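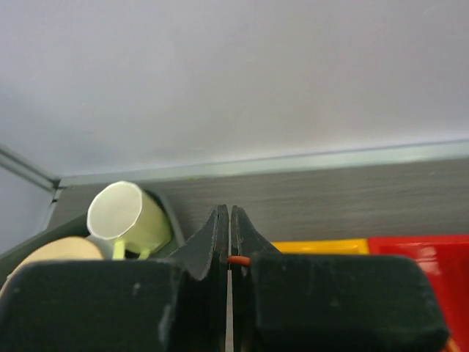 A pale green cup in its dark green tray, with yellow and red pieces to the right.

Syafiqah Sumampouw wants me to believe that colour will fix my kitchen. I arrived with doubts and a notebook. By mid-morning I still had most of the doubts.

Her business, Grikirent, hires out sets of trays and bins to people who are moving house, renovating or just sick of their own drawers. A starter set is $50 a month, with a $100 deposit. You sort your odds and ends by colour or by use, live with the arrangement for a while, then buy the set or send it back. My mum did the same with ice cream tubs and paid nothing.

"Ice cream tubs are fine," Sumampouw says when I put this to her. "I grew up with them too. But they all look the same from the top, so you end up opening every one."

I suggest a texta and some masking tape.

"Sure. And when did you last update a label?"

Fair enough. I have a jar at home marked "cumin" that has held drawing pins for years.

The rule she teaches is that a thing should go back where the eye expects it. A green cup goes in a green tray. I ask what happens to a household whose cups are all white, as mine are, and she admits the colour system falls over. "Then you sort by when you use it," she says. "Breakfast things together. I'm not going to tell anyone to buy new cups."

That surprised me, given that the Grikirent catalogue runs to 300 items and quite a few of them are cups.

She is less convincing on the small stuff. Every kitchen has bits of tube, stray caps and screws from who knows what, and her advice is to give them a single shallow tray and empty it every March. I tell her that sounds like a junk drawer with a rental fee. She laughs, then argues the point for ten minutes. A drawer shuts, she says, and a tray sits out where it annoys you. "Being annoyed is useful. You deal with it."

Maybe. I have been annoyed by my laundry bench for most of my adult life and it remains undefeated.

I also ask about the claim on her website that customers save "up to 1288 minutes a year" looking for things. Where does that come from?

"A survey we did," she says. Of how many people? "Our customers." How many of those? She offers to get back to me. At the time of writing she hasn't.

What I will grant her is the patience. She doesn't favour the grand clear-out, and she winces at the word "declutter". Most of her visits, she says, begin with one shelf and finish with one shelf. "People ring me wanting the whole house done. I tell them to put the kettle on and pick a cupboard."

I picked the one under the sink. It has not been sorted by colour.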